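Início Perguntas Etiquetas Membros Entrar
Pesquisar na comunidade... Ir

Kit de garra Hurkeo para pão doce com cobertura: compensa?

Publicado em dezembro por Gonçalo Fonseca

Estou a avaliar o kit de garra de dois dedos da Hurkeo para uma linha pequena de pastelaria. O kit traz a garra, os dedos, a câmara de pulso e o software Ridon. O fornecedor pede 2000 euros, sem braço. A tarefa é pegar em pães redondos, vidrados, com açúcar por cima, e passá-los de um tabuleiro para a caixa.
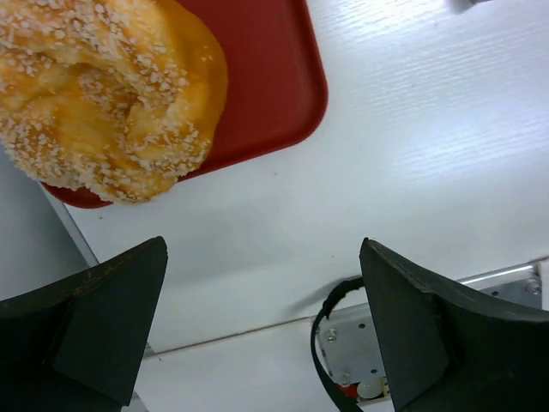
As minhas dúvidas são duas. A primeira é a força mínima: a ficha técnica não diz se o controlo é por corrente ou por sensor no dedo. A segunda é a deteção do contorno, já que a crosta tem brilho e o açúcar cria muito ruído na imagem. O tabuleiro é vermelho, sobre mesa branca, e posso mudar a cor se ajudar. Alguém tem isto a trabalhar com produto semelhante?

Lourenço Valente

Tenho o kit há dois anos, com bolos de massa levedada. O controlo é por corrente, sem sensor no dedo. Abaixo de certo valor a leitura deixa de ser repetível e é preciso limitar pela abertura. Meça a largura das peças e fixe o fecho um pouco abaixo da menor.

Quanto à visão, o tabuleiro vermelho serve bem com crosta dourada se segmentar por saturação — por luminosidade não, os reflexos do vidrado partem o contorno. Ponha um difusor na iluminação. No Ridon, desligue o filtro de textura, que toma os grãos de açúcar por arestas. Com 600 imagens próprias refiz o modelo e deixei de ter falhas frequentes.

Os dedos de série são rígidos e marcam a cobertura. A Grostum vende pontas macias por 39 euros o par, mas confirme com eles a declaração para contacto alimentar.

Henrique Lobo

Eu ia para ventosa.

Gunvor Sjögren

Ventosa com açúcar granulado na superfície não veda, e os grãos acabam no filtro do vácuo. Manteria os dedos, com aproximação vertical e pega pelos lados, a meia altura. Verifique também a folga entre a peça e o rebordo do tabuleiro: se o pão encostar, o dedo não entra. Um tabuleiro sem rebordo resolve isso sem mexer no programa.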